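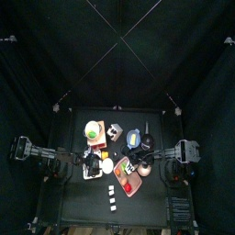 Gianni Morelli says you only need one cutting board and everything after that is clutter. He left that under my last post, the one on the drawer of doom, and I have been arguing with him in my head all week while doing dishes.

By Sigrun Bakke
January
6 min read

OK so. Kitchen stuff. Part two, I guess, although part one was mostly me complaining about whisks.

I have been trying to get down to the things I really use. Not in a pure white empty kitchen way, I like stuff, my mother liked stuff, it's hereditary. But the apartment has one good counter and one bad counter (the bad one slopes, eggs roll off it) and everything was living on the good one. I couldn't roll out dough without moving 22 things first. I know because I wrote them down on the back of an envelope, in a temper.

Sunday afternoon I pulled it all into a heap and went through it. Notes as I went, tidied up a bit, not much.

The frying pan. Stays. Obviously stays. Black, heavy, came with me from the Skaltness house and before that I have no idea. I have bought 2 other frying pans since and given both away. It does eggs, it does pancakes, it does that thing with potatoes and onions where you leave it alone for way longer than feels right. Lives on the stove now. Not in the cupboard, not on the hook, the hook was a terrible idea and there's a dent in the floor.

Cutting boards. Gianni, listen. A pink one for fruit and a big old wooden one for onions and garlic. If you have ever eaten a melon that tasted of garlic you would not be writing me these comments. Two boards. I'm not moving on this. I did get rid of the bendy plastic mats, which slid everywhere and curled up in the dishwasher like old leaves.

White bowl. Keep. Everyday round bowl, used for salad, for popcorn, for holding limes, for rising a small dough if the big bowl is dirty. I had four more sort of like it and they didn't stack, each one just slightly wrong inside the next. Kept this one plus the big one. The rest went to Narendra Dubey downstairs whose kids break a bowl a week.

The crate. I went back and forth on the crate. It's a wooden crate! It takes up room! But stuff on the counter that's IN something looks like a decision and stuff that's just ON the counter looks like a mess. So potatoes and onions go in the crate, bowl goes on top of the crate when nothing's cooking, and you get a second level out of the same bit of counter. If you take one thing from this post take that. Stack a bowl on a box.

Trays. Oh boy. I had a lot of trays. I think people give you trays when they don't know what you like. One plain white one turned out to be worth the whole pile, I use it for prep. Everything chopped goes on the tray, tray goes next to the stove, no more carrying handfuls of carrot across the kitchen and losing a third of them under the fridge. Afterward it's one thing to wash. The fancy one with handles from Zesance was too wide for the sink so you could only ever wash half of it at a time, and it went.

Dishes with handles. Small category, strong feelings. A little dish with a handle is the best thing for butter because you can grab it with greasy fingers and it doesn't shoot off across the table. Mine does butter in the morning and then gets rinsed and holds whatever, capers, the sad end of a lemon. I looked at a real butter dish, with a lid and everything, at Sukprasert on my lunch break and then looked at the price and put it down very gently.

Stuff that went: the egg slicer, the other egg slicer (why), a fondue set minus the forks, eleven thousand rubber bands, a garlic press I've been mad at for years, one of those spiral things for zuchini. A jar of corks. What was I going to do with the corks.

Stuff I couldn't decide on is in a box in the hall with tape on it. If I don't open it in 8 weeks, out. I already opened it once for the ladle so the ladle has won its case.

What it looks like now: the good counter has the crate, the boards leaning at the back, the tray. Pan on the stove. That's it, and I can roll out dough the full width, which I did on Sunday night, cinnamon buns at 200 degrees (C, sorry, my oven came from somewhere that is not here). They came out a bit dark on the bottom. Ate four.

Things I still havent solved:

Lids. Where do lids go. Tín Huỳnh told me a dish rack turned sideways in the cupboard and I tried it and they all fell out onto my foot the next morning. Maybe I turned it the wrong sideways.

The sponge. It sits by the sink being wet and ugly. I have tried a clip, a little shelf, a saucer. The saucer just grows things. Open to ideas.

The bad counter. Currently it has the kettle and the mail on it. The mail slides. I keep meaning to shove a folded bit of card under one side and then I don't.

Gotta go, laundry's done and somebody else wants the machine. Next time spices, which is a whole drawer of paprika, as far as I can tell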